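Galerie: Der kleine weiße Schrank

Zwei Türen, ein paar Böden, und schon soll Ordnung herrschen. So verspricht es jedenfalls der Prospekt von Toveck. Ich habe da meine Zweifel, hier trotzdem die Bilder.

Unteres Fach: braune Filzpantoffeln auf dem Boden, beide Türen offen. Auf der rechten klebt ein kleiner bräunlicher Sticker, Stern oder Blume, je nach gutem Willen. 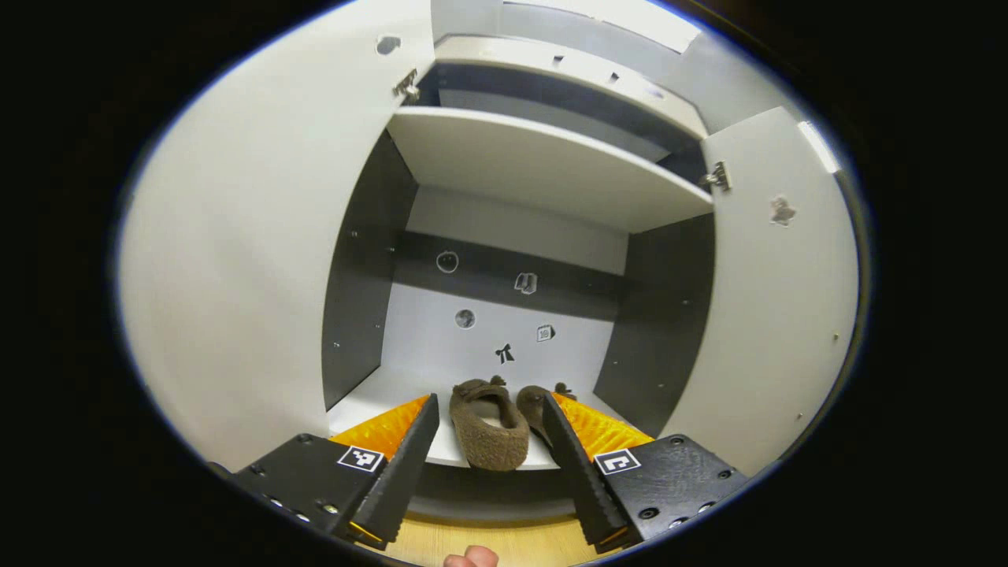
Wie viel Gewicht trägt so ein Einlegeboden?
Laut Beipackzettel 3 Kilo, wenn die Last gleichmäßig verteilt ist. Für Bücher würde ich ihn nicht nehmen.

Ob man für Hausschuhe überhaupt Türen braucht, sei dahingestellt. Ein offenes Brett für fast 130 Kronen weniger täte es wohl auch.

Nun der Schrank auf dem hellen Holztisch, wieder mit beiden Türen offen. Oben sitzt eine flache Schubladenfront mit schmalem Metallgriff. Was dort hinein soll, verrät der Prospekt leider auch nicht.

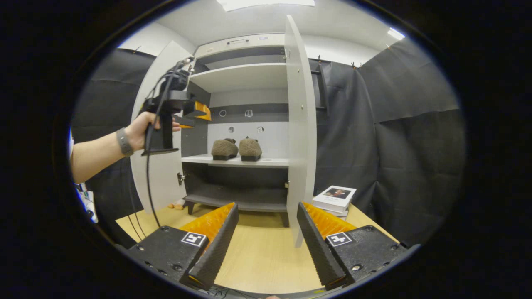

Vermutlich landet darin wie überall der Kleinkram, den man ein halbes Jahr später sucht. Das Modell von Justow hat gar keine Schublade, und vermisst habe ich sie dort nie.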